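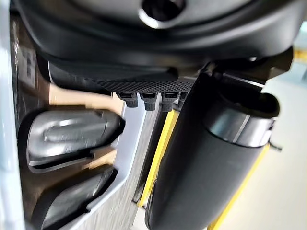
Frequently asked questions about pale tabletops and work surfaces

Last updated 2025-09-29

These are the questions we get most often at Brarside about the lighter tops in our range, Duter and Vaher. If you have an older Stusten top, most of the care advice still applies, but read the note near the end before you sand or oil anything.

What is the difference between Duter and Vaher?
Duter is an oiled wood top in a light finish. Vaher is a lacquered one. Duter is easier to repair at home. Vaher needs less looking after and holds up better to spills, but a deep scratch in the lacquer can't be touched up invisibly.

What do I use for everyday cleaning?
A soft cloth, warm water and a small amount of dish soap. Wring the cloth out well. Wipe again with plain water and dry the surface with a towel. Don't use scouring powder, steel wool or anything with bleach in it.

How do I remove black rubber marks?
Rubber feet, hoses and some cable coverings leave gray or black marks on a light top. On Vaher, try a white eraser first, then a cloth with a little rubbing alcohol. On Duter, use the eraser only. If the mark stays, sand lightly along the grain and re-oil the area.

Can I stand metal things on it?
Yes, as long as the base is dry. Damp steel or iron left on a Duter top overnight can turn the wood underneath blue-black. Put a cork or felt mat under anything heavy or anything that gets moved a lot.

Is there a limit on heat?
Use a trivet for pans, kettles and soldering irons. Neither finish is meant for direct contact with hot metal. A cup of coffee is fine on Vaher. On Duter it may leave a ring, and the ring usually comes out when the top is next oiled.

How often does a Duter top need oil?
Three coats in the first month, then once every March or whenever water stops beading on the surface. Let each coat dry overnight. Spread used oil rags out flat outdoors to dry before throwing them away. Rags soaked in oil can catch fire by themselves if they are left in a pile.

Will the color change?
Yes. All our light tops turn a little warmer in daylight. Move lamps, trays and desk mats now and then during the first few months so that you don't end up with pale patches.

Can I clamp things to the edge?
You can. Put a scrap of wood or thick card between the clamp and the top, on both sides. Don't clamp within two inches of a corner.

Can I cut directly on it?
We don't recommend it. Knife marks in Vaher let water under the lacquer, and the finish will lift there over time.

What sizes are there?
Both tops come 606 mm deep. The narrow side section is 360 mm deep and can be ordered with either finish. Widths are listed on the order form.

How much is a sample?
Samples are free. We send up to 3 per household. They are cut from offcuts, so the grain will differ from your finished top.

What does refinishing cost?
We sand and refinish a single Duter top in our workshop for $199, not including transport. We don't refinish Vaher.

I have a Stusten top. Can I treat it the same way?
For cleaning, yes. Stusten was sold with either wax or oil, and new oil won't soak in over wax. Put a drop of oil on the underside and leave it for an hour. If it sits on the surface, the top is waxed and should be waxed again.

Who do I contact about a damaged delivery?
Write to Kaja Venckus in customer service within seven days. Include your order number and keep the packaging until you hear back from her.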